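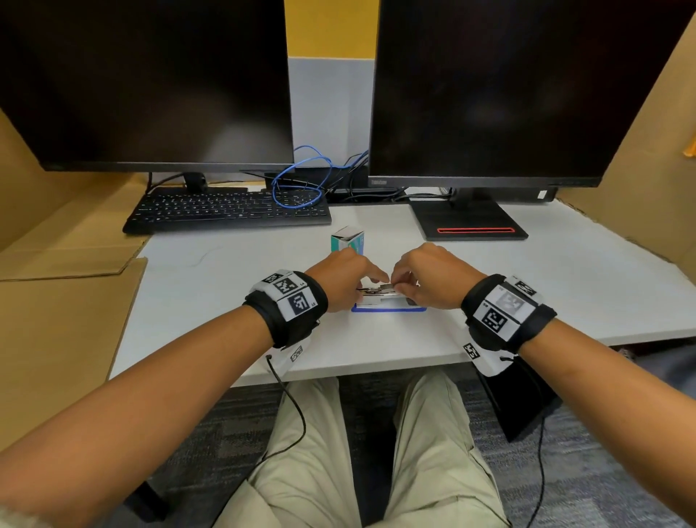

Do small parts need their own tray?

29 Mar 2018

Erlinda Aquino swears by doing fiddly jobs on a tray. I had my doubts. A desk is already flat, and I've pinched thin bits of metal together on bare desks for years without a ceremony.

So I gave it a week. White tray, blue rim, right at the front edge of the desk, monitors off. The rim does stop things rolling - I'll give her that. But silver on white is still hard to see, and a tray that close to the edge is one elbow away from my lap. I also lost 2 clips, tray or no tray.

The Flolis catalog wants $318 for a "precision work surface" with a mat and 4 little cups. I read the page twice and still can't see what the cups do that a saucer doesn't. I'm keeping the plain one for now.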